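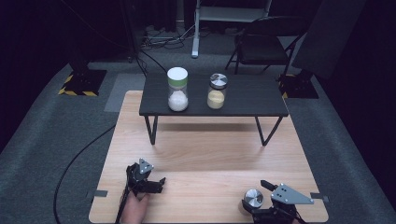 *Two lidded glass jars on a low black table.*

**Reading custody registers: gaps in the medical record**
Speaker: Joni Karppinen
Notes version, 28 March 2021

## Slide 1: Scope

- Talk covers written records only. No interviews quoted, no case named.
- Records come from two holding centres, Redden and Jerel, and the court they both feed, at Tamuno.
- All the detainees in the set were under 18 on the day of arrest. Age taken from the birth certificate where there is one, otherwise from the charge sheet. Say which when asked.
- Period is four years. Last June is the cut-off.

Say early that this is a talk on method. The question of whether any single arrest was lawful belongs to the lawyers and I will not take it from the floor.

## Slide 2: The set

389 files. A file counts as a file if it has at least an arrest form and one hearing note. Anything thinner than that went into a separate box and is not in the totals.

Three kinds of paper matter here:

1. Arrest form. Filled in by the arresting unit. Has a tick box for injury and one line for remarks.
2. Intake medical sheet. Filled in at the centre, should be signed by a doctor or a nurse.
3. Hearing note. Filled in by the court clerk. Has no medical section, but judges sometimes order an examination and the clerk writes it down.

Mention that the form changed once. The older arrest form has no injury box. For those files we read the remarks line and coded it by hand, two readers, disagreements settled by a third.

## Slide 3: The main gap

62 files have no intake medical sheet at all.

(Pause. Leave the number up.)

Possible readings:

- the examination was not done
- it was done and not written down
- it was written down and the sheet was kept somewhere else
- the sheet was removed before we got the copy

The files alone cannot separate these. Please do not quote the number as "62 children denied a doctor". We have seen it quoted that way already and had to write letters.

What can be said: the standing rules of both centres require the sheet within a day of arrival, and the sheet should travel with the file. A missing sheet is therefore a breach of the filing rule whatever else it may be.

## Slide 4: Time of arrival

The clock problem. Arrest forms use the time of arrest. Medical sheets use the time of examination. Neither uses the time of arrival at the centre, and the one-day limit runs from arrival.

We took arrival time from the gate book. Redden's gate book is continuous. Jerel's has pages torn out and a stretch where only the date is written. Where there was only a date we assumed the last minute of that day, the reading most favourable to the centre. All delay figures in the handout rest on that assumption, so they are minimums.

If someone asks about transfers: a detainee moved from Jerel to Redden should have two intake sheets. Usually there is one. We counted one as enough.

## Slide 5: Wording

Show the phrase list. Read out only the top few.

"Fit for detention" is the commonest entry and tells us very little. It can stand alone on the sheet, with pulse and blood pressure left empty. In other files the same words follow a full page on an old fracture or a wound dressed before arrival.

Entries such as "refused examination" need a signature from the detainee or from a witness. Check for it. A refusal without either was coded as "no examination recorded". Expect a challenge on this. The answer is in the rules, section on consent, and a copy is at the back of the folder.

For minors a parent or guardian should be told. There is a line for the guardian's name and the time of the call. Skip the table if running late, it is in the handout.

## Slide 6: Stisance

Stisance is our index. It is a plain table, one row per document, with links between rows that belong to the same person. It holds some 900 rows for the pilot alone and the rest have been added since.

Points to cover:

- Every field has a source field next to it. If the source is empty the value is not used.
- Names are kept in a separate table with its own password. The working copy has file codes only.
- Spelling of names differs between the centres and the court. Match on file number first, then date of birth, then father's name. Never on first name alone.
- Corrections are added as new rows. Old rows stay.

Do not do the live demo. Screenshots are enough and the last one took ten minutes to load.

## Slide 7: What the court adds

Hearing notes fill part of the gap. Where a judge ordered an examination, the order has a date and the result should come back as an annex. Look for the annex number on the next hearing note even if the annex itself is gone, as the clerk lists annexes in the margin.

Caution: the order shows that somebody raised the matter in court. It does not show what was found.

Tamuno's clerks were helpful and fast. Say so. Access was by written request under the ordinary procedure, and others can use the same one.

## Slide 8: Requests

- Centres: number the medical sheets in sequence, so a missing one shows.
- Centres: write the arrival time on the sheet.
- Court: add one line for medical orders to the hearing note.
- Monitors: publish the coding rules with the totals.

Questions. Repeat each one into the microphone before answering. Handouts by the door, coding rules on request, file codes not to be given out.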